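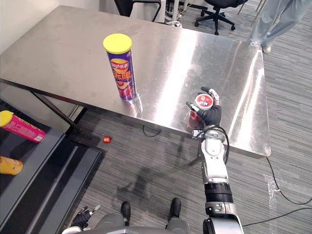 Dinesh Malhotra writes that any claim a machine can "do the shelves" should be put away until it can do them with the lights half off and a customer in the aisle. We consider that a fair standard. Our position on it follows in several posts.

The Vulberg program has looked at shop-floor handling since last January. Its remit is narrow: small packaged goods, moved between a counter and a table, at the height a store clerk would work.

Packaged snacks are a harder subject than they sound. A chip canister is tall and light and tips easily when it is standing up. Once it is lying on its side, it rolls. A sealed cup with a round lid has a soft wall, and too much pressure will dent it or lift the seal.

For this reason we score the grip separately from the delivery. The robot in our photo has its fingers around the side of a small cup of something red, with the thumb against the front. We would score that as a hold. A hold earns no credit toward delivery.

Polished steel tables remain a known difficulty. Overhead light leaves bright bands across the metal, and a vision system may treat a reflection as an edge or as a second object. Stores and kitchens are full of such surfaces, and we do not intend to cover ours with a cloth.

The Skisar protocol, which we adopted on 18th January, allows 200 attempts per item type. An attempt ends when the item is released and stays where it was put. Dropped items count against the machine even when the item is undamaged.

Several readers have asked about speed. We do not publish it yet. A slow machine that puts the canister down upright is of some use to a store after closing - a fast one that knocks over its neighbor is of none.

On household work our view is more cautious. A shop shelf is restocked to a plan. A kitchen counter has no plan, and the owner changes it daily. Results from one should not be quoted as evidence for the other, and we have asked Mathias to correct the wording on the project page.

Items on the floor are outside the present scope. Bending to pick up a small round object from carpet, under a table, calls for balance as well as grip. The Nakonton group will take up that question in its own trials.

So, can machines do these chores yet? For single items, placed within reach and under supervision, we would say in part. For a full shift without a person nearby, we would say no.

Comments on the scoring rules are open for 18 days. Please state which rule you are addressing, and send longer remarks as a document attached to your reply.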